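Course handout 3: Comparing hands and head cameras at the drinks bench
Instructor: Iolanda Frota
Lab assistant: Lorne Petrenko

Read this before your bench session. Bring the Plonitz log sheet from the last handout, filled in up to the calibration section.

1. What we are comparing

The task stays the same for every group: place a cup under a spout, open the tap, close it, and move the cup away. Each group runs it with two controllers. The first is the Grurkow position controller, which drives every finger joint to a set angle. The second is the Bradar controller, which limits fingertip force and lets the joints give a little on contact. Run 30 trials with each.

Do not change the hands between controllers. If a finger needs recalibrating, do it before trial one and write it on the sheet.

2. Start pose and bench layout

Both hands start low over the table with the fingers toward the trays. Check the thumbs as well. They sit much closer to the tray rims than people expect, and a thumb that catches a rim will spoil the trial.

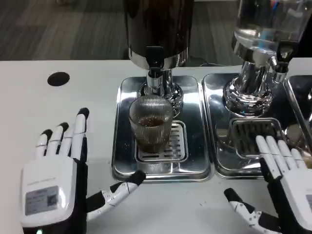
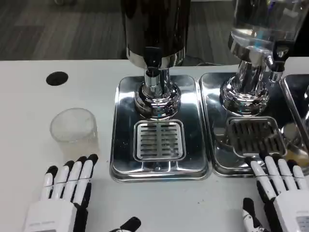

In the first view the ribbed glass is on the grate under the dark dispenser. In the second, the clear plastic cup is out on the table to the left and the grate in front of the dark dispenser is free.

3. Camera notes

Chrome and steel are hard on depth cameras. The bases and trays mirror whatever is near them, including the fingers, and the depth map may show holes or false surfaces there. Clear cups have a similar problem. Use the color image to find the cup and the tray rim, then take height from the table plane.

The tops of the dispensers fall outside the head view. Do not use them as landmarks.

4. Scoring

Score each trial 0, 1 or 2.
0: cup dropped, tipped or never grasped
1: cup placed, but the spout is not over the opening
2: cup placed and filled without a spill

Last term's group (Farah Tjoa and Diệp Trương) got 23 trials at score 2 with the force-limited controller. Their log has 2,718 rows and is in the Liem folder if you want to test your plotting script on it.

5. To hand in

One page per group, with both score tables and a short paragraph on where each controller failed. Send it to Aisyah Liew by the first week of March.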